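Nenby Toy Library - notes of the planning meeting, 30th June

Present: Raili Pelkonen (chair), Maribel Huamán, Efraín Pacheco, Ka-ming Pan (notes)
Apologies: Maritza Guzmán

1. Notes of the last meeting
Agreed. Efraín asked for "Kerkent shelf" to be changed to "Kerkent cupboard" under item 4. Changed.

2. Block sets
A lovely long item, this one! Maribel has been through all the block bags that came back since February and is delighted with the state of them. The painted wooden cubes have lasted far better than the plastic shapes, and families keep asking for them. We now have 12 complete bags ready to lend and 2 waiting for missing pieces.

Raili is very keen on the basket idea for the under-fives table: a white cloth, one low wicker basket and a few coloured cubes, with nothing else out to distract anyone. Everybody liked how clear it looks. Children can pop a cube in, take it out, tip the lot over and start again, and the small ones will happily do this for ages.

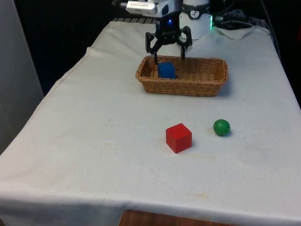 Wicker basket on the white cloth, blue cube inside at the left end.

Maribel would like each table to begin with just two colours. Efraín wondered about adding yellow and green from the first session, but was won over once we talked about sorting games - "red stays out, blue goes in" is a rule a two-year-old can really enjoy. More colours can follow when the children ask for them.

AGREED: two colours to start with, one basket per table.
ACTION: Maribel to make up the table sets.
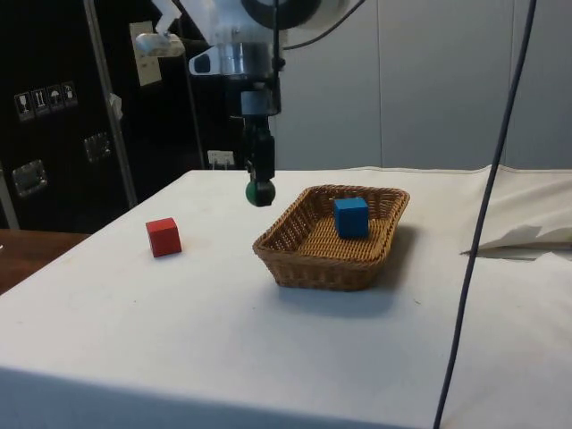
Ka-ming raised the cloths. A plain one shows up the red and the blue beautifully and softens the noise when cubes get dropped, but it does need pulling straight before each session, and the ends want checking for creases. Clips were suggested. Raili has some at home and will bring them.

ACTION: Raili, table clips.

3. Baskets
We still need more of the shallow sort with rounded corners. Stostis has a similar one in its catalogue, and Efraín thinks the market at Wubshet is worth a look first. The rim should be smooth enough for little hands, so please run a finger all the way round before buying!

ACTION: Efraín to look at Wubshet and report back.

4. Membership
We have 77 families signed up, which is wonderful. Maritza sent word that the new leaflets are ready and that 2000 have been printed, so please take a bundle whenever you pass.

5. Any other business
The lid of the puzzle box has split again. Ka-ming to glue it.
Maribel asked for the kettle to be descaled. Efraín will do it.

Next meeting: date to be sent round by Raili once Maritza is back.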